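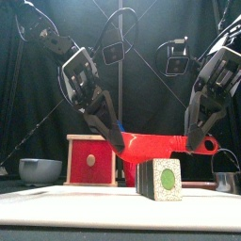

I was hired by the Ekivside embassy because I can type fast and I don't ask questions at lunch. That was the whole interview, more or less. By August I was the person who wrote the apology letters.

You'd be amazed how many there are! We apologized to Drirkstead for the fishing thing, then for the wording of the first apology, then for sending it on the wrong paper (they have feelings about paper over there). I had a folder of them. I was kind of proud of it.

Then the Quansah delegation got turned back at the airport, and everything went sideways. They'd been invited. I knew they'd been invited because I'd typed the invitation myself, all 7 pages with the annex. Somebody in the capital woke up, read a newspaper and changed their mind, and there were six very tired lawmakers sitting at the gate with their coats on their knees.

My ambassador came to my desk at six in the morning with her shoes in her hand. "Write me something," she said.

"Sorry or not sorry?" I asked.

"I haven't been told yet." 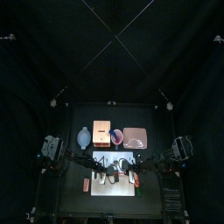 So I wrote both. The sorry one was lovely, if I say so myself – warm, a little sad, with a line about old friends and open doors. The other one was 173 words long and had "sovereign" in it four times. I put them side by side on her blotter and we stood there looking at them while the phone rang and rang in the next room.

She picked up the sorry one first. She read it through, moved her lips at the part about the doors, and put it down again. Then she asked me how long I'd been there and I said three years, and she said she'd been doing it since before I was born and had never once picked the letter herself.

The call came at noon. Not sorry. I sealed it, stamped it and walked it down to the courier, who was eating a peach and wanted to talk about his sister's wedding.

When I got back, the other letter was gone from the blotter. I looked in the shredder bin and it wasn't there either. I didn't ask about it at lunch.

Two weeks later we had a note from Quansah, handwritten, addressed to the ambassador at home. She read it standing by my desk and handed me an envelope for the reply, already stamped.

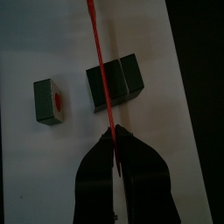 A small block with a red dot on one side.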